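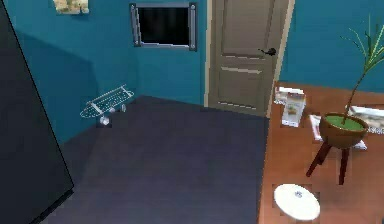

Kusum said this morning that she doesn't mind the machines, she minds not knowing what her job is called in November. She asked Dirk Schwerdtfeger straight out and he said he would find out. He wrote it down, at least.

June 16, 2026. Second week of practice rooms. Before Benitz lets a robot loose in a real apartment, it has to get around the simulated ones, and our part is to go through each room first and say if it looks like a place somebody lives. Today I had the one with the teal walls and the orange-brown table. I passed the table and the potted plant. I put a question mark on the wire rack down by the wall, which is drawn so faint I wasn't sure if it was finished. The door is fine.

I did 32 rooms before lunch. My eyes were bad by the end. When I cleaned apartments for Jundilgate I did four on a good day and my back was bad, so I don't know which I'd pick. The pay is the same for now.

Kusum Bhatia and I ate outside. She thinks they'll keep two of us on rooms and send the others back out to follow the robots and fix what they miss. She would like to be one of the ones outside. I'd rather stay in, mostly for my knees, but I miss having keys and going from one building to the next. I used to know which tenants had a new baby or were moving out. In the rooms there are no tenants.

Afternoon was training on the new form. It has a box for "clutter, realistic" and a box for "clutter, unrealistic" and we argued over those for most of an hour. Dirk wants nearly 2000 rooms checked by the end of summer. We are at 461.

Left at five. Bus was late. Need to call the dentist tomorrow and ask Dirk again about the November thing, in writing this time.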